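4.2 The cable winder 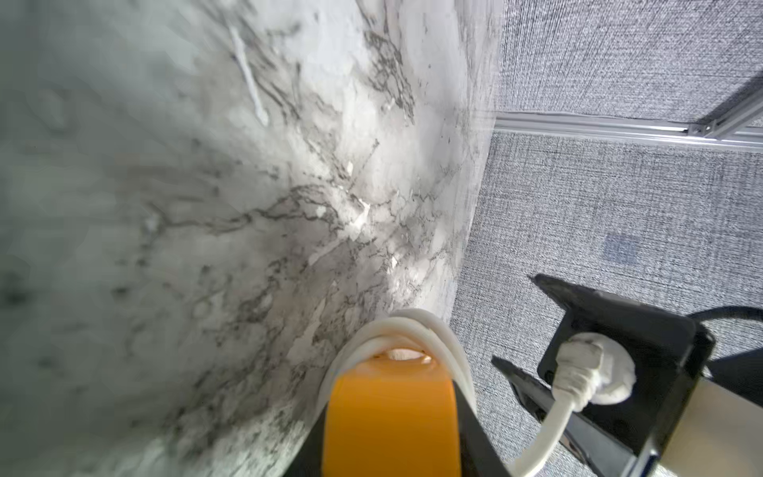
Figure 4. Orange winder with white cable, near a marble-patterned surface and gray woven fabric.

4.3 What people did with their cables

I'll admit I went into this part of the study expecting boring answers. Cables! But of the 1,661 tidying notes we collected in the Evham homes, over 40 percent mentioned a cable somewhere, and people had feelings about them. A winder like the one in Figure 4 is a simple thing (a bit of orange plastic with a hole in it, and the cable goes around the top in loops), and yet our households split into two camps over it almost right away.

The first camp, mostly in the Dekari apartments, wound everything up before bed and put it in a drawer. The second left the winder out wherever the charging happened, and I have to say I'm with them. They told us a bright color was easier to find in the morning, and I believe it, my own winders are gray and I lose them constantly.

I coded "wound and left out" as tidy, which my co-author at Motaung didn't love. We went back and forth on it for most of March and ended up reporting both versions, so Table 2 has the strict count first and mine second. The Osa homes come out very differently depending on which one you read.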